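Two arms and a lot of white plastic at the Zirumport workshop

So the arm project at Zirumport, our shared workshop, has finally reached the fun part! Ute Ackermann and I have been at it since March, mostly in the evenings, and after 11 tries at getting the finger pads right (glue, no glue, different glue, I'll spare you) we have moved on to picking stuff up. Everyday things – cups, bottles, whatever is lying around that we don't mind dropping. Pascal Rieger wrote the gripper software, and he wants us to take tapered shapes seriously, as they love to creep upward when you squeeze them low down. 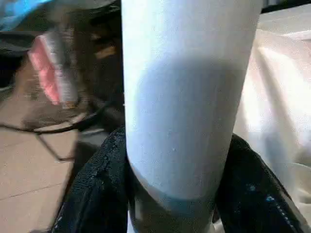 A low grip on a tapered white shape, both pads closed.

Bottles are their own little world. I always assumed a ribbed top would be easier to hold than a smooth one, and Ute thinks the opposite, so we have a running argument and a very messy notebook. Getting a bottle in and out of a compartment tray is the other big job this month, with all those thin divider walls to bump into. We're keeping the speed way down for now, and I posted a call for ideas on the workshop board.

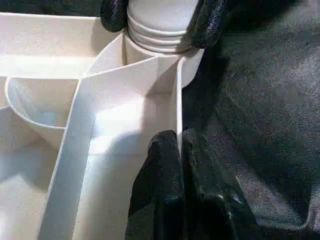

Imke Heitmann wrote back that we should forget about grip force for a while and work on the approach angle, because her own arm at home kept knocking into divider walls until she made it come in straight from above. She also thinks softer pads would forgive a lot of sloppy aiming.

Fair point, and it's on the list! The softer pads are cheap enough to try (63 dollars for the whole sheet, and we only need a corner of it). What I'm most excited about, though, is using the two arms together on long, skinny things.

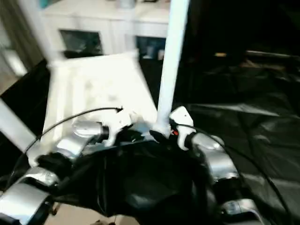 Timing is the headache. If one side closes early it pushes the piece away from the other, and then you're chasing it. Pascal has a fix half written that makes both sides wait for each other, and I've promised to test it before we touch anything else. Drop by Zirumport after 2 in the afternoon if you want to see how it's going, and please bring cable ties, we're out again.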